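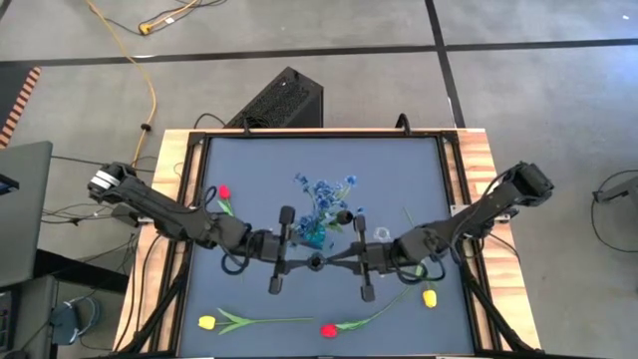 Hi, I'm Eylül, and Prameo is my little school for learning Morse code by ear. I started it in the back of a radio repair shop with one key, two folding chairs and a student who kept falling asleep (he passed, by the way!).

I learned the wrong way myself. I had a chart of dots and dashes taped over my desk and I counted every single one, which got me to five words a minute and no further. Then Xuân Cù, who now teaches our evening group, made me throw the chart out and just listen. It took a whole winter, and I complained through most of it - but one night a call sign came through the static and I simply heard it, like a name.

So that's how we teach. You start with 2 letters, sent fast, with long gaps in between. Once those feel easy we add another. Our practice library has 2,993 recordings now, some clean and some with fading and noise mixed in, and more than 1,300 people have worked through the beginner set.

We call the beginner course Grullero and the one after it Gemik, where you copy whole conversations in your head and put the pencil down. Ham license or no license, you're welcome in either one.

New groups start in May and meet at 7 p.m., online. If you already know some code, send me a short recording of your sending and I'll tell you which group to join.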